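Monday, September 5, 2011
Bread corner, Gevancombe workshop

Back after the break. Carola has wiped the white table and then wiped it again, so I am not allowed to put coffee on it until further notice. Noted here so there is a record of my obedience.

Basket: we settled on the dark brown one. The Gerkano catalog calls the color "chestnut," which it is not. Synthetic rattan, rectangular, sides sloping out a little, braided rim. The pale basket from February is retired. It made every roll in it look ill.

Rolls: Matei sent the coiled ones with the orange stripes. I asked for plain. Vasilică Munteanu took the order over the phone and maintains that I said "stripes, obviously." I have never said "stripes, obviously" about anything. They're handsome, though, in the manner of a seashell that has gone into catering, and the orange is easy to find against dark weave. Keeping them.

Weighed one on the good scale: 110 g. The order sheet says 100. I am not going to complain about free bread.

Lining: tried the Remum paper napkins. They ride up the sides and the roll ends up wearing one. Carola wants cloth. I want nothing at all, on grounds of laundry. Nothing at all wins for this week. 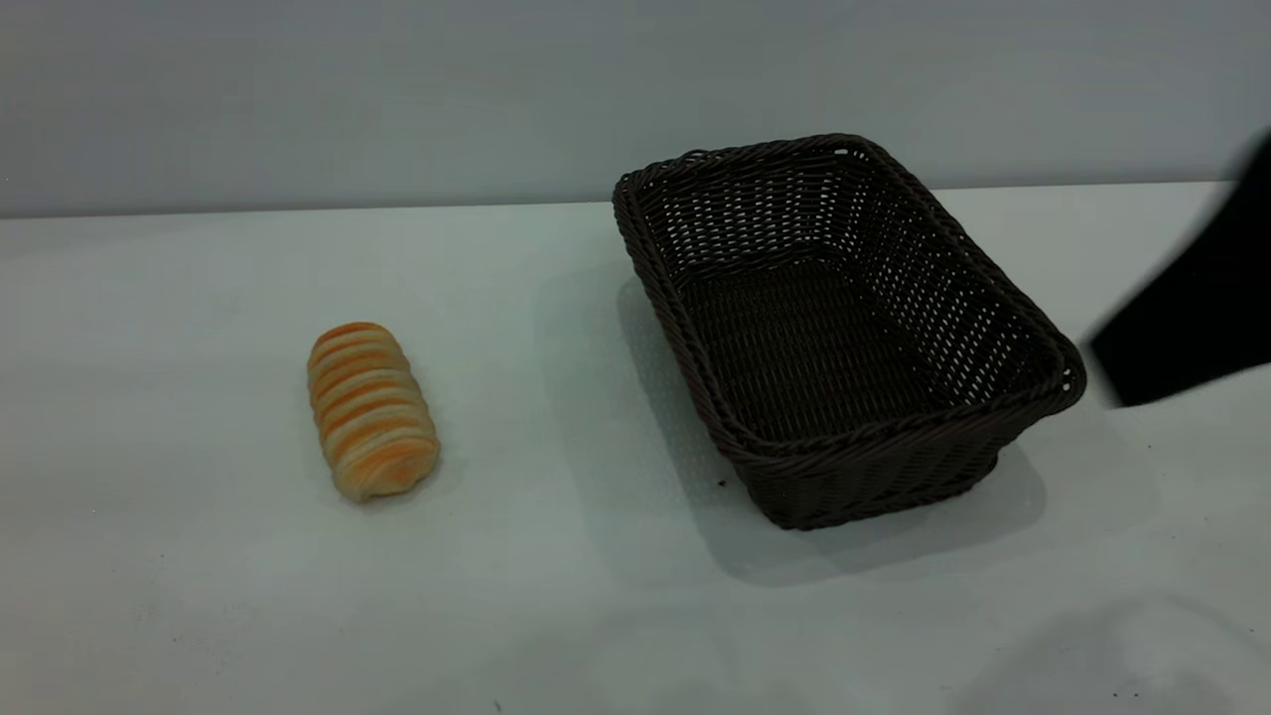 Does the basket need a liner if the rolls go in whole?
Whole rolls can go straight onto the weave, as long as the basket gets shaken out at the end of the day. Sliced bread wants a cloth, because crumbs go through the gaps and onto the table, and then Carola has to be told.

To do: wash basket (lukewarm, soft brush, not the dishwasher, Vasilică). Ask Matei for 5 plain rolls to compare. Find out who ordered 600 napkins and whether they can be made to use them.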